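Section 7. Checking the arms with a shirt on the table

I do this check every time I've had a gripper off, and again after 200 folds. You'll need one button-up shirt (light blue shows up nicely on our dark tabletop) and nearly 22 minutes.

1. Bring up the Rudora control window and set both arms to 50 percent speed.
2. Spread the shirt out flat with the sleeves on top. Don't iron it first - a few wrinkles are what the cell gets in real life.
3. Jog each gripper over the cloth from its own side and stop just short of touching.
4. Open the wrist views and the overview and look for the cuffs.
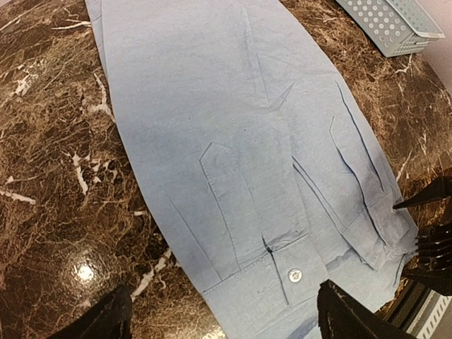
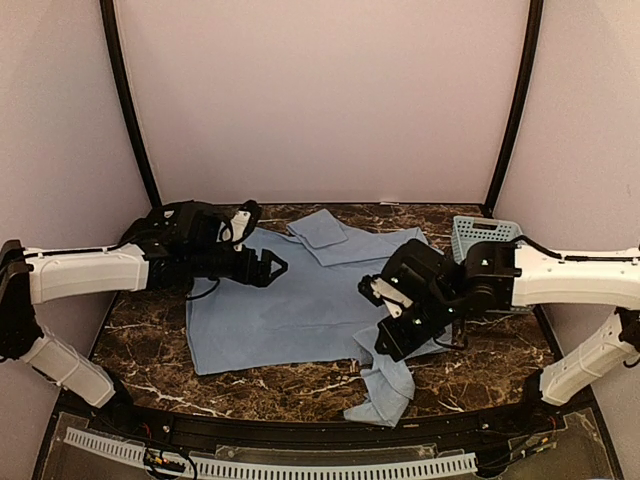 Wrist view first, then the overview. 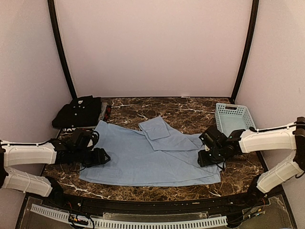
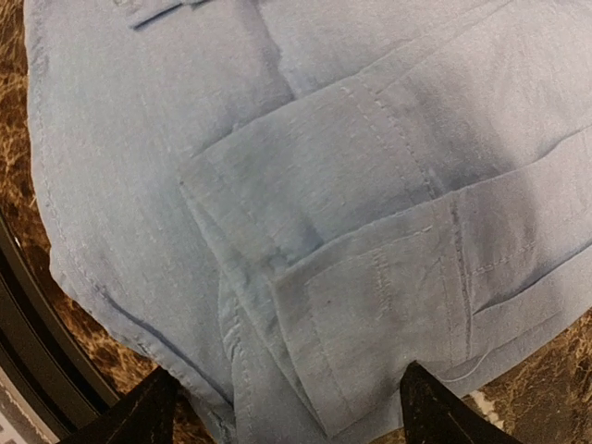

5. Close the fingers on a cuff, lift it a little, and let go. If the cloth slips, wipe the finger tips and try again before you touch the grip force.
6. Do the same with the other arm.

Note: scuffed finger tips are fine! I only swap mine when they start snagging threads, and I get the spares from Hivunora.

Caution: keep your hands off the table while the arms are powered. If a cable catches, hit stop, cut the power, and then go in and free it.

7. Park both arms and save the settings under a new name. I once saved over Consuelo Figueroa's Plumham settings and spent an afternoon putting them back, so please use your own initials.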